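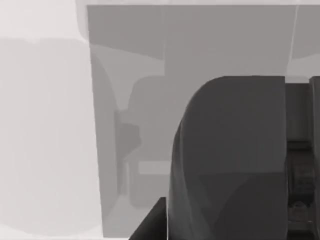 What do clothes sellers really mean?

Clothes for sale on the internet come with a little block of writing next to them. It might call a dress "effortless", "flattering" or "a must for every wardrobe". Those are nice words. But what do they tell you about the dress?

Very little, if you ask me. Let's pull one apart.

Say a shop called Brustley is selling a party dress. The page says: "A dreamy satin dress with a timeless shape, made for twirling." Which bits could you check? You could check whether it is satin. You could try twirling in it, although you can twirl in a dressing gown if you feel like it. "Dreamy" can't be checked at all. Neither can "timeless", and it is a strange thing to say about clothes. A shop called Sang used the same word for a dress in April and had stopped selling it by the summer.

Is satin a kind of cloth?

Sort of, and sellers don't often explain this bit. Satin is a way of weaving. The threads are arranged so that many of them lie flat on top, and light bounces off them. That makes the shine. Satin can be woven from silk, which comes from silkworms, or from polyester, which is made in a factory, usually from oil. Both can be shiny. Silk usually costs a lot more. So when a page says "satin" and stops there, you should wonder what the threads are.

Look for the part called "composition" or "fabric". It may be hidden behind a button you have to press. It will say something like "100% polyester", and that is worth more than all the dreamy words put together.

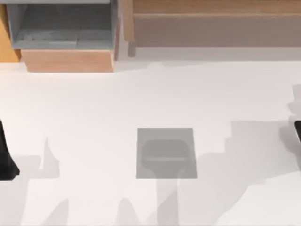 Words that sound like facts

Some words are trickier, as they look like information.

"Silky" means it feels like silk. It doesn't mean there is any silk in it.

"Luxury" can be printed on a pair of socks.

"Inspired by the 1925 look" means somebody looked at old pictures. The dress is still new. Dresses in those days often had a low waist and hung fairly straight, so if this one has a tight middle and a huge puffy skirt, you may raise an eyebrow.

"Was 179, now half price" sounds like a bargain. But did anyone pay 179? For how long was it that price? The page might not say.

What about the stars?

Under the dress there may be reviews. Brian Kaijage and Chepkoech Mussa, who are both ten, looked up a Stukik raincoat with over 3603 of them, nearly all five stars. Chepkoech thought it must be brilliant. Brian read the newest page and found that lots of people had written "arrived quickly" before they had worn the coat in any rain. That tells you about the post.

Try it yourself

Find a dress or a jumper on a shop's page and copy out the writing. Cross out every word you couldn't check by touching, measuring or reading the label. Read what's left. Is there a length? Are there pockets? Can it go in the washing machine? If only two words are left and one of them is "dress" – well, you knew that before you started.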